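Home Journal Projects House About Contact

This site uses cookies to remember your reading preferences. Continue browsing to accept, or change your settings at any time.

Laundry, sorting order, and the bed as a work surface

September 2019

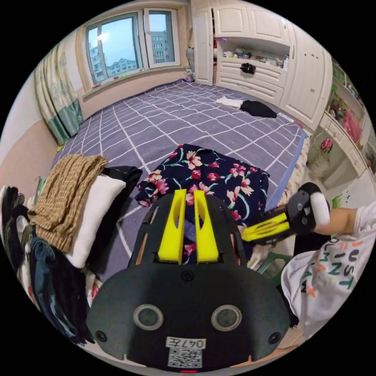

The floral one, middle of the bed. Heap to the left, white cloth and black item on the far side.

Folding this evening. Entry is mainly to record the layout, as I have changed it three times since May and keep forgetting which version was better.

The bed is the largest flat surface in the apartment. The Sullberg table is longer but too narrow for anything with sleeves, and the finish catches on knits. So the bed it is, made up first with the lavender-gray sheet, the one with the white grid. I had hoped the grid would serve as a guide for squaring edges. It does not. The lines are hand-drawn in style and wander, so a shirt lined up with one of them comes out crooked. Useful only as a rough check that the two halves of a fold are the same width.

Current layout: unsorted heap on the left side, working area in the center, finished items on the far side toward the wardrobe. Previous layout had the finished items at the foot, which meant leaning over them to reach the heap. Two stacks went onto the floor that way in one week. The far side is a longer reach but things stay where they are put.

Order of work. Flat items first, then dark clothing, then prints, then socks. Flat items set the width of the stack and everything after is folded to match. I fold to the width of the wardrobe shelf less a small margin. The shelf is an Ollberg, the shallow type, and anything folded to standard store dimensions hangs over the front and stops the door from closing. Olga Peixoto lent me a plastic folding board in the summer. It produces a very consistent rectangle in a size that fits nothing I own. Returned it.

The navy floral is the problem piece every time. The fabric has almost no body and comes out of the heap as a ball. Method, for next time:

Find the hem before picking anything up. Lift by the hem, not the middle. Shake once. Lay it face down and smooth from the center outward with the flat of the hand. Fold the sides in, then fold from the bottom in thirds. Do not press down on the finished fold, it slides.

Hanging would be simpler. The rail is full, and the Olszewski hangers have a notch that leaves a point at the shoulder on thin fabrics. I bought a box of 13 and use four of them, for coats.

Washed at 300 grams of powder for the whole week's loads, down from last month. No difference that I can detect in the result. Mehwish Dhanial maintains that the spin speed matters more than the dose and that I run everything too fast. She may be right about the floral. The creasing is set hard along the seams, and a slower spin would leave it wetter but flatter. Will run it separately at the lower setting and note the outcome.

The Mengate drying rack is still good — one rung has a slight bend, no effect on capacity. It needs 100 cm of clear floor, so it lives in the hall on laundry days and the hall is impassable until evening.

Things to settle before the next load:

Whether socks should be paired at the rack instead of on the bed. Pairing at the rack means handling each one once. It also means standing in the hall.

Whether the white cloths need their own shelf. They are currently under the sweaters and have to be pulled out from the bottom.

Replacement for the laundry basket. The handle has been taped since spring and the tape is giving out.

Went to bed late, on the same sheet. It will be in the next load.

Get new entries by email. One message a month, unsubscribe whenever you like.

Comments (4)

Jamie Lambert
Thirds from the bottom never worked for me on thin fabric. I roll it. Takes less shelf width too, if the Ollberg is as shallow as you say.

Lucyna Krajewska
What is the lower spin setting on your machine? Mine goes from very slow straight to 800 and there is nothing between them.

Aigars Siliņa
Same hangers, same notch. I filed mine down with fine sandpaper and the point went away. Do it outside, the dust is unpleasant.

Jamie Lambert
Pair at the rack. The hall is only blocked for one day.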